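Ticket 591: Bay 6 keeps dropping out
Status: waiting on me, apparently
Machine: Hosen storage server, back room

Okay, picking this one up again! Bay 6 went missing from the array some time after lunch, came back by itself, then went missing again (of course) while I was typing up the first note. The rebuild had reached about 40 percent before it quit. No odd noises, and the other bays all look fine in the Marchand console.

First thing I tried was the lazy fix: pull the drive, check the connector for dust, put it back. These caddies have a lever, and you want it open until the drive is nearly home, otherwise it catches on the chassis and feels seated when it isn't.
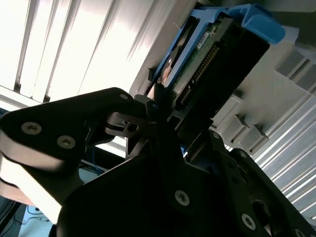

Drive in its blue caddy, going into the chassis.

Console saw it again within a minute and the rebuild restarted from zero, grr. I've cleared the old alerts so anything new will stand out, and I turned off the nightly Buvetti backup until this hits 100 percent.

If it drops again I'll swap in the spare and see whether the fault follows the drive or stays with the bay. Please don't reboot the box in the meantime! Leaving the ticket open, will check before I head out at 6.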